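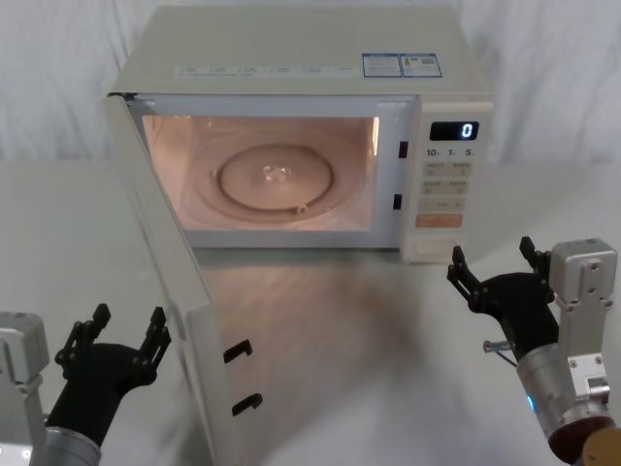

The appliance station on the Odanum cell has to be re-zeroed whenever the microwave has been moved, the table has been cleaned, or either hand has been replaced. The procedure uses the oven with its door fully open, the turntable plate in place and both arms parked low at the front: left hand beside the lower end of the door, right hand by the front corner next to the door-release button. Both hands stay open and clear of the oven until step 6.

## 7.3 Re-zeroing the appliance station

**Before you start:** Load the station file `Bresska-19`. Have the feeler gauge and a 3 mm hex key within reach.

> **CAUTION:** Keep your own hands out of the space between the arms while the drives are on. Press the stop button before you reach in to move the oven.

1. Send both arms to the park pose from the Flerus pendant. Wait for the pose message to clear.
2. Press stop. Set the oven square to the front edge of the table and open the door by hand as far as it will go. Do not force it past its stop.
3. Check that the glass plate sits level on its hub. Turn it by hand one full turn. If it rocks, lift it out and seat it again.
4. Check the two latch hooks on the door and the two slots in the oven frame. Wipe off any grease. Replace the oven if a hook is cracked or bent.
5. Release stop and select **Find Door**. The camera looks for the edge of the door and both hooks. A good result scores 139 or higher.
6. Select **Touch Release**. The right hand moves in at low speed, touches the release button once and returns to park.
7. Select **Save Zero** and write the score in the station log with your initials.

**Note:** If the score in step 5 is below 139, smooth the backdrop behind the oven and repeat the step. Deep folds close to the door can be read as a second edge.

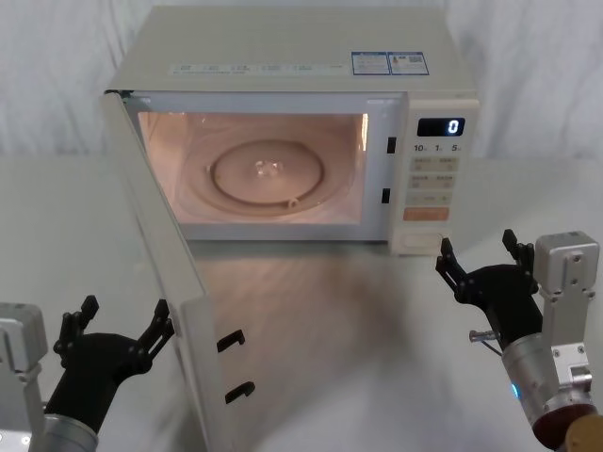 *Figure 7-4. Park pose, door open, cavity lamp lit, display at 0.*

### If the zero will not save

- **Fault 102:** The door is not fully open. Go back to step 2.
- **Fault 161:** The right hand made contact too early. Check the wrist bracket screws for looseness, tighten them with the hex key and repeat from step 5.
- **Any other fault:** Leave the arms in park, switch off the drives and contact Thu Hà with the fault number and the station file name.

Do not run a door-closing program until a new zero has been saved. An old zero can put the left hand behind the door and strain the hinge.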